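Student Project Report, August 2020
Relabeling Hand-Held Gripper Demonstrations for Soft Objects

3. Method

3.1 Data

The source set, Lukorine, holds 1706 short demonstrations recorded with a hand-held two-finger gripper in bedrooms and other furnished rooms. Each demonstration is one attempt to pick up, move or fold a piece of cloth. The original labels give a single grasp time per clip, taken from the finger opening width. This works for rigid objects. For cloth it does not, as the fingers can close on a fold, or on the bedding under it, at much the same width.

We replaced the single label with three states: approach, contact and hold. A clip enters contact when either finger pad touches the target cloth. It enters hold when cloth is pinched between both pads. The layer under the target is ignored unless it also lies between the pads.
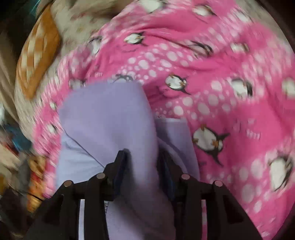

Figure 2. Hold state. Lavender cloth pinched between the finger pads, on a printed blanket.

Labels were set by hand on 48 clips, each marked twice by the same person with a gap between passes. Where the two passes differed by more than 13 frames the clip was marked a third time and the median kept. The rest of the set was labeled by a small classifier, Medonar, trained on these clips.

3.2 Background pattern

Printed bedding was kept in the set on purpose. Polka dots and cartoon figures give strong edges close to the fingertips, and an early version of Medonar followed those edges and lost the cloth outline.
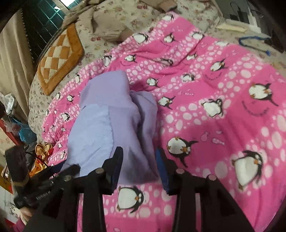 We therefore masked everything outside a fixed window between the fingers and trained again with the same settings. The window does not move with the opening width - a moving window was tried and made the contact label unstable.

3.3 Results

With the fixed window, over 15 clips that had failed before were labeled correctly. Most remaining errors are in clips with two fabrics in one pile. The classifier reports hold when one fabric is between the pads, but does not say which.

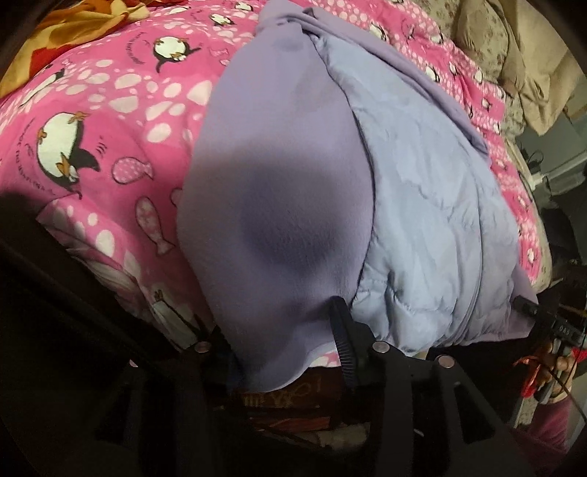
Shih-chieh Fang commented on the draft that a state label without a fabric label is of little use for folding, and asked that mixed piles be scored apart from single cloths. This has been done in Table 4. The totals in Table 3 are unchanged and still include both groups.

3.4 Open points

The contact label depends on a visible gap between pad and cloth. When the fold stands higher than the fingertips the gap is hidden, and the label comes late. Finger force was not recorded in Lukorine, so this could not be checked against a second signal. A repeat with force sensing is planned for November.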